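Wistside Office Skills
Training room and on-site course checklist, with comments

We run our spreadsheet and word processing courses in all sorts of rooms, from our own at Wistside to borrowed meeting rooms and the odd canteen, and over time this list has grown rather longer than the single sheet it began as. Please work through it before the learners arrive, put OK, Not OK or N/A against each line, and do write something in the comments. A tick is useful, but a few words are so much more useful to whoever takes the next session in the same room. The comments printed below come from our last check at the Ibarra site, before the two-day spreadsheet course in February, and we have left them in so that new trainers can see the kind of thing we like.

Site: Ibarra, ground floor, Room 514
Course: Spreadsheets, intermediate to advanced
Check begun: 8.15 in the morning

SECTION A - GETTING IN AND GETTING OUT

A1. Route from reception to the room is clear and signed.
OK
Comment: Signed as far as the lift and then rather left to luck. I put up a paper arrow at the corner and will take it down afterwards. Reception were very kind and offered to walk the first few people through.

A2. Fire exits known, unlocked and unobstructed.
OK
Comment: Nearest exit is left out of the door and along to the end. I walked it myself, which I would always ask you to do, however good the plan on the wall looks. The assembly point is the far side of the car park, by the bicycle racks.

A3. Any alarm test due during the course?
OK
Comment: None on either day. Reception say theirs is done on a Sunday, so it won't trouble us.

A4. Step-free access for every learner who has asked for it.
OK
Comment: One learner asked. There is a ramp at the side entrance with a bell, and the bell does ring at the desk (I tried it twice, sorry to all concerned).

SECTION B - TABLES, CHAIRS AND FLOOR

B1. Tables steady, with no sharp or lifting edges.
OK
Comment: One rocked a little at the back. A quarter turn of the foot put it right. Do lean on every one of them properly, as people put a surprising amount of weight on their elbows by the time we reach nested formulas.

B2. Room for a laptop, a workbook and a mouse at each place.
OK
Comment: Comfortable with one learner to a place. I wouldn't try to squeeze in two.

B3. Chairs adjustable and in working order.
Not OK
Comment: One chair sinks slowly when sat on. Taken out, labelled and reported to the site desk. A spare was brought before nine.

B4. Food and drink kept away from equipment.
OK
Comment: Refreshments are in the break area through the double doors, and I asked that they stay there. Water in lidded bottles is fine in the training room, as ever.
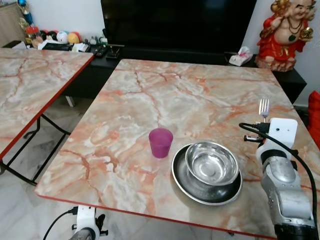 Can learners bring a hot drink back to their desk if it has a lid?
We ask them to finish it in the break area, please. Travel mugs do leak, and the laptops on the Jandar hire agreement aren't covered for spills, so a bottle of water is the only thing we allow beside the machines. Most people are glad of the excuse to get up and stretch.

B5. Bags and coats stowed off the walkways.
OK
Comment: There is a coat rail by the door. Bags go under the desks, well tucked in, and I mention it in the welcome and again after lunch, when they always seem to creep out.

SECTION C - POWER AND CABLES

C1. All laptops and chargers in date for electrical testing.
Not OK
Comment: Two chargers had labels that had gone past their date. Both were put back in the crate with tape round the plug and spares used instead. If you are ever in doubt about a label, treat it as failed - we would far rather post you a new charger than have you guess.

C2. Extension leads unwound, undamaged and not plugged into one another.
OK
Comment: Drum lead fully unwound. It is tempting to leave half of it on the reel because it looks neater, but a wound lead can get hot, so out it all comes, please, even if you then have to find somewhere to put it.

C3. Cables crossing a walkway covered or taped.
OK
Comment: One crossing, from the wall to the projector trolley. Rubber cover used. The tape in the kit box had nearly run out and I have asked the office for more.

C4. Enough sockets for everybody without overloading.
OK
Comment: Floor sockets in two rows. The pair nearest the window are dead and have been for a while, I gather. I put a sticky note on them to save the next person crawling about.

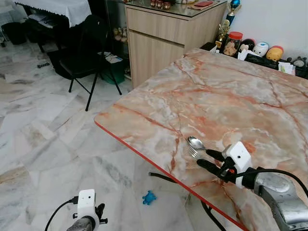 While you are down at floor level, it is worth looking at the socket flaps too. They are meant to close flat over the cable, and if one is standing proud it will catch a heel sooner or later. I found one on the middle row that would not shut and moved the desk leg a few inches to guard it. The site desk have it on their repairs list, and I'll ask after it next time.

C5. Projector or screen secure and ventilated.
OK
Comment: Trolley brakes on. The fan is on the noisy side, so speak up, or switch to the blank screen when you are explaining something that doesn't need it.

SECTION D - SCREENS, SEATING AND COMFORT

D1. Every learner can see the main screen without twisting.
OK
Comment: I sat in each seat in turn. The two nearest the door were at a poor angle, so I brought them forward. Remember to zoom the sheet as well - what looks generous from the front can be very small indeed from the back row, and the formula bar is smaller still.

D2. No glare on the screens.
OK
Comment: Blinds half down until mid-morning. The far one sticks, so be gentle with the cord.

D3. Room temperature and fresh air.
OK
Comment: Chilly when I unlocked, quite pleasant after 40 minutes with the heating on. The control is behind the door and not easy to spot.

D4. Screen breaks built into the timetable.
OK
Comment: A short pause at least every hour. I know how hard it is to stop people in the middle of a pivot table when they have just got the hang of it and want to try it on their own figures, but their eyes and shoulders will thank you for it, and they come back fresher. Save first, then stand up.

D5. Laptop risers and separate keyboards available on request.
OK
Comment: Some 30 in the Wistside store, and I brought a boxful. A few were taken up on the first morning and more after lunch, so do offer them twice.

SECTION E - FILES, LOG-INS AND PRIVACY

Not strictly safety, perhaps, but it belongs with the rest of the room check and there is no sense in having a second form.

E1. Practice workbooks loaded and opening properly.
OK
Comment: All opened. The stock-control workbook puts up a warning about linked files, which is expected. Tell learners before they meet it, or hands go up all over the room.

E2. Macros allowed in the practice folder only.
OK
Comment: Checked on each machine. Please don't be tempted to switch the setting for the whole computer to save time on the second afternoon.

E3. Previous learners' work removed.
Not OK
Comment: One laptop still had a budget sheet on its desktop from the Erneo course. Deleted, bin emptied, and the office told. It is an easy thing to miss when everyone is packing up in a hurry, and I have been guilty of it myself, but people do bring real figures along and we promise them these will be cleared.

E4. Guest wireless working, with the password on display.
OK
Comment: Working. The password has a capital in the middle, so write it large.

SECTION F - BREAK AREA

F1. Floor dry and free of trip hazards.
OK

F2. Tables wiped and cutlery put out by the site.
OK
Comment: Done by the site before lunch.

F3. Food labels showing allergens.
Not OK
Comment: Sandwiches were labelled, cakes were not. I asked, and the kitchen sent a printed list up within a few minutes. It really should be there from the start, so please check before you let anybody loose on the table.

F4. Space to move between tables, including for a wheelchair.
OK
Comment: Fine once the chairs were pushed in.

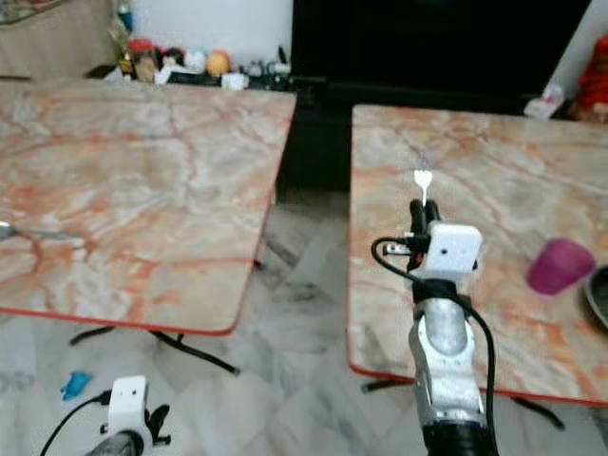
Break area tables, item F4

SECTION G - FIRST AID AND CONTACTS

G1. First aider on site named to learners.
OK
Comment: On duty at reception until five. If your session runs on later, ask who takes over.

G2. First aid box present and in date.
OK
Comment: Plasters low in ours, topped up from the car.

G3. Emergency contact slips collected and kept private.
OK
Comment: In a sealed envelope in the trainer's folder, to be shredded at the end of day two.

ACTIONS CARRIED FORWARD

Two chargers to be retested - office
Floor tape for the kit box - office
Dead sockets and raised flap in Room 514 - Ibarra site desk
Sinking chair - Ibarra site desk
Allergen labels on cakes to be asked for at booking - bookings
Desktop clearing to be added to the packing-up sheet - trainers

Send the finished form to the office on the evening of the first day, and keep a copy in the kit box.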